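Who speaks for the patient when the patient cannot speak?

January 10, 2022

Dewanti Pillai has worked for many years as an ethics adviser at Sundside, a hospital of medium size where families often ask her the same thing: may we stop the machine? I met her in her office to talk about life support, about advance directives, and about the moment when a family does not agree with itself.

She prefers to begin with a case. In September, a man was brought to the intensive care unit after a stroke. He had two daughters and no written wishes. One daughter wanted every treatment to continue. The other remembered a talk at dinner in which her father had said he would never want to live by a tube.

"Both of them loved him, and both of them were quoting him," Pillai says. "The first one said, my father never gave up on anything. This is also a kind of evidence. People think that evidence must be a signed paper."

The treatment continued for 25 days while the family talked. I asked if this was too long. She was silent for a moment and then said that she does not like this question, as the answer depends on who is counting. For the nurses it was long. For the older daughter it was very short.

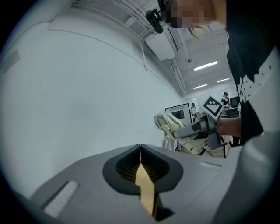

The paper in the drawer

Advance directives are now offered to every adult patient who comes to Sundside. Pillai supports them, but she is careful when she describes what they can do. She has read directives of one line and one directive of 110 pages, which its author had written himself and which contradicted itself on the matter of antibiotics.

"A healthy person is writing for a sick person he has not met yet," she says. "I wrote mine when I was thirty and I was very strict. Now I read it and I think, who is this young woman, and why is she in such a hurry?"

Her colleague Zamfira Filip, a physician in the same hospital, sees it differently. When I spoke with her by phone, she told me that a strict paper is still better than silence. "If you change your mind, change the paper," she said. "It is your duty. Do not leave it to me at three in the morning."

Pillai laughed when I repeated this. She said that they have had this argument since they met, and that Filip is usually the one who wins it in front of students.

On one point the two women agree. To stop a treatment which the patient did not want is, for them, different from causing his death. I mentioned that many people do not feel this difference, and that I am not sure I feel it myself. Pillai did not try to convince me. She said that the law makes the difference and most doctors make it, but a son who stands next to the bed when the ventilator becomes quiet may not be able to make it, and she thinks he should not be corrected.

She worries more about money. A small charity in Boltby once gave 2,000 dollars to a family so that a brother could fly home before a decision was made. "Without this ticket they would have decided without him," she says. "We talk a lot about autonomy, and sometimes the ethical problem is an airplane."

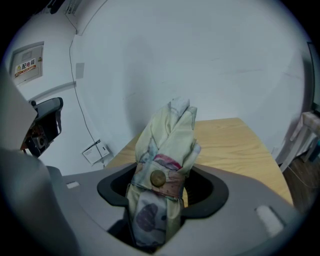 Can a family overrule a written directive?

In most cases they should not be able to, Pillai says, if the directive is valid and it clearly fits the situation. The difficulty is in the word "clearly." When the text is vague, the doctors will turn to the person named as health care proxy, and that person must decide as the patient would have decided. Her advice is to name one proxy and to tell the others who it is.

The father from September died in the end without a decision from anyone, from an infection. The daughters were both in the room. Pillai says the younger one wrote to her later and asked for a blank form.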